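Amateur Boxing Section: Arrangements for the Autumn Season

Members are advised that the Briltasard Open Boxing Tournament will return to the Onix Hall this autumn, and that entries are now being accepted. The tournament was not held last year while the hall floor was being replaced. The section is grateful to the hall's management for the early confirmation of dates, which has allowed the draw to be planned on a proper footing.

A total of 81 boxers from visiting clubs had registered an interest by the end of August. Capacity in the hall is limited to 1,000, including officials and corner staff, and each club will receive a fixed allocation of tickets. Requests for additional seats should be made in writing to the section office and will be dealt with in order of receipt. 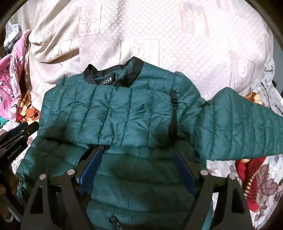

Bouts will be contested over three rounds at all levels, and the weigh-in will take place on the morning of each session. Boxers who fail to make the weight at the first attempt will be allowed one further attempt within the hour. Medical cards must be presented at the scales. A boxer whose card is incomplete will be withdrawn from the draw, and the opponent will be offered a substitute bout where a suitable match can be found.

Abla Dabbas has been appointed competition supervisor for the season. Ms Dabbas refereed at regional level before moving to the training of judges, and she will oversee the allocation of officials to both rings. "We have had too many sessions in which the second ring ran late and boxers were left warming up twice," she said. "The running order will be published the evening before, and clubs will be expected to keep to it."

The Weerakoon Trophy, awarded to the most successful visiting club, is currently held by Nitis Boxing Club, whose members won 6 of their bouts in the last tournament. Nitis has confirmed that it will defend the trophy with a larger squad, including several boxers entering open competition for the first time.
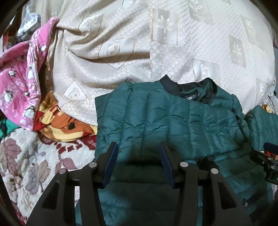 Coaches are reminded that boxers must be ready at ringside two bouts before their own. The corridor between the changing rooms and the hall is unheated, and in previous years some boxers have stood there in vest and shorts for longer than was sensible. A quilted puffer jacket, such as the dark green one shown, is perfectly acceptable over competition kit until the boxer is called to the ring steps. It should then be handed to the corner and kept clear of the ring apron.

Clubs are also asked to check gloves and headguards well before travelling. Competition gloves will be supplied at ringside, but headguards will not, and any with split padding will be refused by the equipment steward. Hand wraps will be inspected before gloving.

The entry fee remains unchanged. Completed forms should reach the section office by noon on 24 September 2019. Late entries will be placed on a reserve list.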